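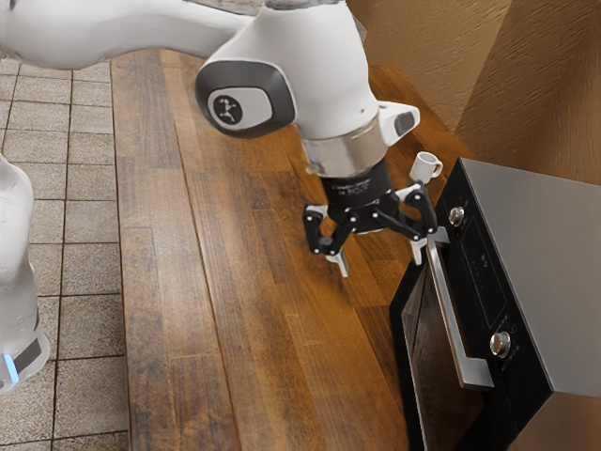

A book of poems about the chores of the dead goes on sale in August, and its publisher would like it known that the author did most of the ironing herself.

House Ghosts, Minor is the second collection from Vira Didenko, who wrote it over a winter at the Luvmont residency, a former boarding school with six writing rooms and one reliable radiator. It holds 80 poems, each spoken by a spirit with a small domestic grievance. One haunts a linen closet and disapproves of fitted sheets. Another has been trying to finish the same pot of soup since the reign of a king she declines to name. There is a long piece in the middle for the ghost of a landlord, who still comes by on the first of the month and is still ignored.

The poems are printed alongside work by eight artists, none of whom were allowed to read the poem they had been assigned. Each got a title, a deadline and a color. Didenko says this was done to keep the pictures from "explaining things." The artist who was given "Complaint of the Second Stairs" and the color mustard turned in a very good drawing of a goat, and the goat is on page 41, facing the stairs.

Gelluvora, the small press behind the book, has printed 912 copies. The number has no occult meaning, although the press has been asked. It is how many the paper would stretch to after the first batch came back from the bindery with the landlord upside down. The spoiled copies will be sold at a discount at the launch, where the staff expect them to go first.

Readers of Didenko's earlier book, Salt for the Doorstep, will find the new one shorter on spells and longer on plumbing. Salt sold 1,159 copies, which made it the press's best seller by a distance and paid for a new sign. It also brought in a steady stream of letters from people who had tried the spells at home. One wanted a refund on the rosemary. Didenko answered all of them, and several of her answers turn up here, lightly reworked, as poems.

"I wanted to write about people who have all the time in the world and spend it checking whether the back door is locked," she said. "I have met my family, so the research was quick."

The launch takes place at Stavano, the bookstore and occasional wine bar on the old market square, starting at 7 p.m. Didenko will read for half an hour, followed by a set from the Woldegiorgis trio, who have put four of the poems to music for clarinet, cello and kettle. The kettle part is said to be difficult. Originals of the artwork will hang in the back room through the end of the month, goat included, and most of them are for sale.

Entry is free, but seats need to be reserved at the counter, since the last Gelluvora evening ended with a good part of the audience listening from the cookbook section. Anyone bringing a household object for the author to bless is asked to keep it smaller than a toaster. Didenko stresses that she has no powers in this area. She'll be doing it anyway, from nine until the wine runs out.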